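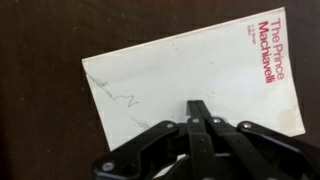 Fereck two-finger gripper over a used paperback, wrist camera view.

Fereck Gripper for Book and Paper Handling
Sold and supported by Batwood

The Fereck is a parallel linkage gripper for small robot arms which work with books, folders and other flat goods. Our customers are mostly libraries, second-hand book dealers and archives. The narrow fingertips can go under a cover or close on a spine, and the wrist camera looks along the fingers, so the operator sees the same surface that the gripper will touch.

Technical data
Maximum opening: 21 mm
Payload: up to 900 g
Weight with camera bracket: 400 g
Fingertips: changeable, narrow or wide
Controller: Flarnard, delivered separately

Before you order
A gripper alone is not a complete machine. In the sense of ISO 10218, the robot, the gripper, the workpiece and the place where they work must be judged together. We deliver the documents for the gripper. The risk assessment of the whole cell stays with the company who puts it together. Please do not skip this when the arm is already called collaborative by its maker. A soft arm with narrow fingertips can still pinch a hand, and the linkage has gaps where a finger can go in. If people will share the table with the robot, read also ISO/TS 15066 and measure the contact force on your own setup.

Good practice at the table
Keep one book in the working area at a time. A flat book at an angle is no problem for the Flarnard software, but two covers which overlap can be read as one.
Lower the fingertips slowly for the last 7 mm. Set this as a separate speed in the controller, not as part of the general travel speed.
Make a picture of the cover before first contact. Used books come with pencil lines, stains and scuffs, and without a picture it is difficult to say later which mark is old. The Greco logging add-on stores the picture together with the grip force.
Clean the fingertips before each batch with a dry cloth. White covers show every touch.
Check the linkage screws at the start of the shift. If one can be turned by hand, stop the work and tighten it with the key from the box.
The emergency stop must be in reach from every side where a person can stand.

Changing the fingertips
Disconnect the power first. A software stop is not enough. After the change, run the closing test with no book under the gripper and save the new zero position. Write the change in the cell log with name and time.

What is in the box
Gripper, camera bracket, one pair of narrow fingertips, hex key, cable, printed safety notes and a blank form for the cell log. Wide fingertips are ordered separately.

Questions about standards and documents are answered by Nelli Salminen at Batwood. Please send the model of your arm and a simple drawing of the table with your question. In July our answers may take longer.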